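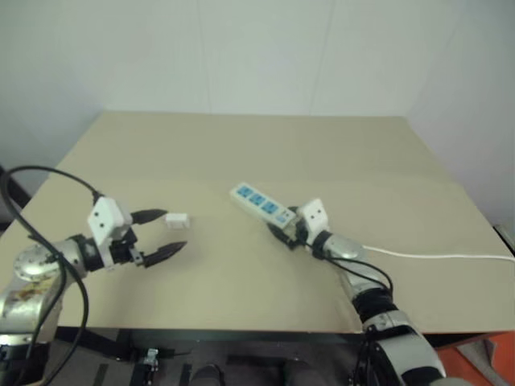

Unit 6 - Case notes: the plug task fault

Set-up: two arms, one parallel gripper each. Right gripper holds the power strip by one end, left gripper picks up the white plug and inserts it. Strip unpowered for all student runs.

What went wrong: in run 13 the left arm stopped short of the socket and kept pushing. The force limit was set at 300 N in the config file; it should have been 32. The strip twisted in the right gripper and a finger pad tore before Kinga Bodnár hit the stop.

Cause: the limit was copied from the Halász cell - a different arm, a different job. The log shows no warning, as the value was legal.

Points to note
Check limits against the arm in use.
A strip held at one end can rotate.
Look at the cable loops before each run.

Reading: Sowah, chapter on contact faults. Bring the run 13 log to lab.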